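About Pliltex Home

Pliltex Home began in a spare bedroom in Estport, where Marisol Tello was trying to fit 57 sweaters into a closet built for a person with one coat. She bought four books on tidying. The books did not fit in the closet either.

We now visit bedrooms all over town. We fold, sort and make beds, and we go home without mentioning what was under them. Haris Awan runs bookings and has a firm position on fitted sheets – he will show you his method whether or not you booked it. Austra Toom handles closets. Delali Akolgo joined us in April from a hotel laundry and still thinks the rest of us are slow.

A visit lasts as long as the bedroom needs, and the first 83 minutes are usually spent on one chair. You know the chair.
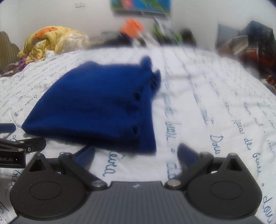 Folding is where most of our clients get stuck, so we start there and leave the drawers for later. We work on the bed, as you probably do, with the bedspread pulled up first so there is somewhere to put things. White with blue French handwriting all over it suits us fine, and a folded royal-blue cloth shows up on it nicely. The yellow comforter heaped at the head of the bed gets its turn last – comforters always do.

Bookings open at 9 every morning. Please leave the chair as it is.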